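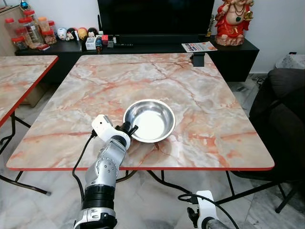

Folding tables: care and storage

The square folding tables with the marble-pattern tops are now in regular use at Hutthorpe, and several readers have asked how the surface should be treated. The following applies to the pink-and-white tops with the red-orange edge trim. Plain tops of the older Jodeo type have their own sheet.

Wipe the top with a damp cloth and a small amount of dish soap, then dry it. Scouring powder dulls the finish and the marks cannot be polished out. Oil from snacks should be removed the same day. On a streaked pattern it is hard to see, so check by wiping a dry paper towel across the surface.

Stainless steel bowls may be set directly on the top when cold. Hot ones need a mat. Lift bowls to move them; a rolled rim dragged upside down leaves gray lines, most of which come off with a soft eraser.

The trim is the weak point. Uwe Pfeiffer examined 2 tables returned from Bedoya and found the edging lifting at the corners in both cases. The tables had been stored standing on one corner against a wall. Store them folded, on a full edge, with a strip of cardboard under the trim.

Black metal legs: open fully before loading, and check that both sides bear evenly on the floor. On smooth tile, fit rubber caps if the table creeps when leaned on. Caps are held at the Brirka store, around 400 in stock. Tighten the pivot screws 2 times a year and put one drop of light oil on each pivot. Wipe off the excess, which otherwise ends up on the floor.

Two tables pushed together will show a slight step at the joint if the floor is uneven. Turn one of them through a quarter turn before trying packing under the legs.

Replacement trim is expected in July. Send requests to Uwe with the length of the damaged side.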